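Okay, desk thread. I have been putting this off since January and I finally did it, so you all have to hear about it.

Some background. My table is big and white and was supposed to be a place where I work. For months it has been a place where pens go to roll around. Every time I sat down I pushed things to one side with my forearm and called that a system.

Kam-wah Mok came over for lunch, looked at it, and said "where do you put your elbows?" and I have thought about that every day for a week.

So this morning (October 18, 2020, writing it down so I can see how long it lasts) I made coffee, put my phone in the other room and cleared the whole top. Everything onto the floor. Then I wiped it with a damp cloth and a tiny drop of dish soap, then again with just water.

Tip if you have a white table: wipe it, let it dry, then look at it from low down with the light on the far side. You'll find smudges you did not know you owned. I still have a few that won't budge and I've made my peace with it.

Next, the pens. I tested every single one on the back of an envelope. If it skipped twice it was out. I had some 30 of them, which is ridiculous for a person who types for a living.

I tossed the dried-out ones, put the spares in a drawer, and kept out the ones I really like, which are mostly click pens. Caps are a problem for me. I take the cap off, I put the cap down, and that's the last time that cap and I are in the same room.

The pen holder is a square black one. Chun-hung Tseng got it for me from Lallwood when I started this job and I was a little rude about it at the time, sorry! It's heavy enough that it doesn't tip when I grab at it without looking, and that's all I want from a pen holder.

Then the basket. I bought a cheap plastic one at Hsiao ages ago for the bathroom and it never fit the shelf. On a desk it's perfect — low, light, easy to slide over when I need the space. Anything small that I'm using this week goes in there. At the end of the week it gets tipped out and sorted. That's the rule. We'll see how the rule does.

I did look at those fancy drawer trays from Clernness first. They're nice! They're also four little slots for things I don't have and zero slots for things I do. A basket doesn't care what you put in it.

The bowl is the part I'm getting teased for. Yes, there is a bowl on my desk. It's a pale green one with a wavy edge, and it used to live in a cupboard being saved for guests. I snack at my desk, I'm always going to snack at my desk, and crumbs in a bowl are better than crumbs under a ruler.

Speaking of which, get a clear ruler. I've used a wooden one forever and last month I switched, and being able to see the line under it is so much better for cutting out labels. (I cut out a lot of labels. Different thread.)

Things I tried and undid: a cup for paper clips (knocked it over within 2 minutes), a second pen holder just for markers (I put pens in it), and a little Ilham notepad standing up at the back, which fell over every time I shut the door.

Okay, desk pics! Pens, ruler, bowl, basket, all of it.
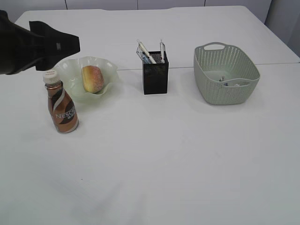
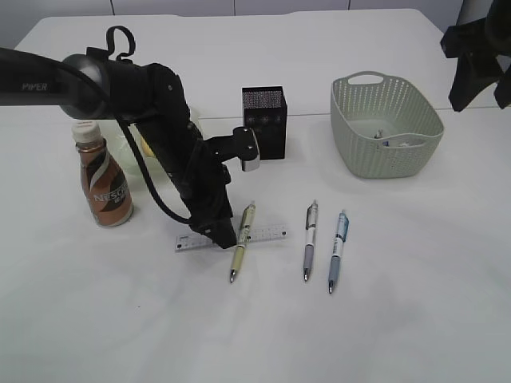
Basket's at the top of the next one, with lots of bare table, which I'm very proud of.
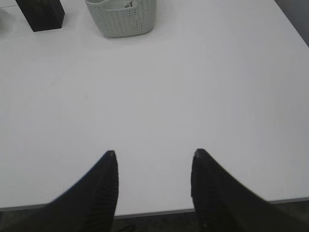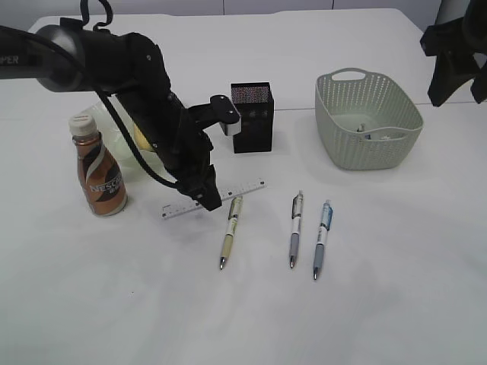 Since a couple of you sent me the same thing: how do you keep a basket on the desk from turning into another junk pile?

Pick a small one and empty it completely on the same day every week. Mine gets done Friday before I shut the laptop. Pens go back in the holder, paper gets filed or recycled, and anything I didn't touch all week goes in the drawer. If it fills up before Friday I take that as a sign I'm keeping too much out, and I do a quick sort right then while the kettle's on.

Next up is the cable drawer. I opened it, looked in, and closed it again. Maybe next weekend.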